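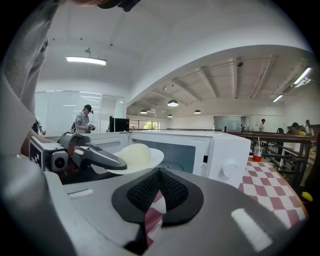 Gripper over the hat, shared workshop at Brelness

Hand-held gripper finger won't stay parallel on soft objects
Conceição Simões
November 22, 2024

I'm building a hand-held gripper at our shared workshop. Gray printed body, angular fingers with dark tips, small camera on the finger assembly next to a marker block. Hard things are fine. With the hat, one finger twists outward when I squeeze and the camera loses the marker. I tried 17 squeezes on the brim and lost it on more than three. Is this the print or the linkage?

Belmiro Sequeira
Linkage, most likely. Hold the body still and wiggle the finger by hand. If the tip moves sideways before anything else does, you have play at the pivot pin. Ream the hole, fit a bushing and put a thin washer on each side. Don't just tighten the screw or the finger will bind. Then recalibrate, the camera will sit a little differently. Also check the overhead lights. Glare on a printed marker drops detections too, and matte paper helps.

Pustell
Had the same on mine. Reprinted the fingers with 98 percent infill and it got better but not gone. Didn't try bushings.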